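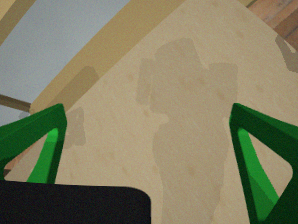
Green fingers, nothing in them. Simulator view, from the wrist.

So can a machine clear the table yet. People keep asking me this, mostly my mother in law, and I've been putting off a proper post on it. I have 2 cups of coffee in me and a build running so let's go.

Short version: no. Longer version: kind of, in sim, on a good seed.

Been working evenings on the Ditow stuff with I-hsuan Chung. Ditow is our little table clearing setup, all simulated for now. Arm, two finger gripper, a board to work over, objects get dropped on it, arm is supposed to pick them up and put them in a bin. That's the whole chore. A four year old does it if you threaten dessert.

We ran it 2000 times last week. Blocks are fine. Blocks have been fine forever, anybody who shows you blocks is showing you 1998. Mugs ok if the handle faces a nice way. Spoons, terrible. A spoon lying flat on a board is about the meanest thing you can do to a gripper like this. The tips come down, touch the surface, skate along, and the spoon just sort of scoots. I-hsuan wants thinner tips. I want to push the spoon to the edge and grab it where it hangs over, the way I'd do it with a credit card on a counter. We have had this argument three times and will have it again.

And then the shadows. Look how big the arm's own shadow is, right there on the surface it has to look at. Grey blob, soft edges, bumps on it. Our first detector loved that thing. Kept proposing grasps on it, really confident too. Khrystyna Koval had a look and said just turn the shadows off in the renderer, which, sure, and then it goes into a real kitchen with a real ceiling light and falls over. So they stay on. We move the light every episode now and it got a lot better, not fixed.

What I keep noticing is how little of the chore is the grabbing. Clearing a table at my house goes like this: is that glass finished or is somebody coming back for it. Is this mail or trash. Does the plate get scraped first. Who left a sock here. My arm in the simulator knows none of it, it knows "object" and "bin". If you let it loose on our table after dinner it would throw out the phone bill and the remote and be very pleased.

Shop floor is a different story and I think people mix these up. Karim Semaan works at Prasach, they pack parts into trays, same parts, same trays, all day. He says the arms there do fine and the trouble is all at the edges of the job. A tray comes in bent. Label peels and sticks to a finger. Then a person walks over, fixes it, walks back. 3 people for 6 arms on his line, and he doesnt see that going to zero. But it's real work getting done, more than I can say for mine.

The difference is you can tidy up a factory until the robot can cope with it. You can't do that to a kitchen. Well you can but then nobody gets to live in it.

Laundry I'm not even going to start. Sze-wing Kao sent me a towel folding video and I noticed the clock in the corner was going awfully fast. Played at normal speed that's a whole evening for a stack of towels. Still watched it twice.

Where I'd put my money, if I had any: loading the diswasher before clearing the table. Racks have slots, slots are good, you always know where the rack is. Wiping counters maybe even before that. Anything where being an inch off doesnt matter. Socks last, or never.

Next for us is soft tips, then the spoon over the edge thing (I'm going to win this one), then hopefully a real arm by August if Chih-ming Huang still lets us use the bench at his place. I'll put the numbers up by object when I've cleaned up the logs, they're a mess right now.

Build's done. It failed. Ok, bye.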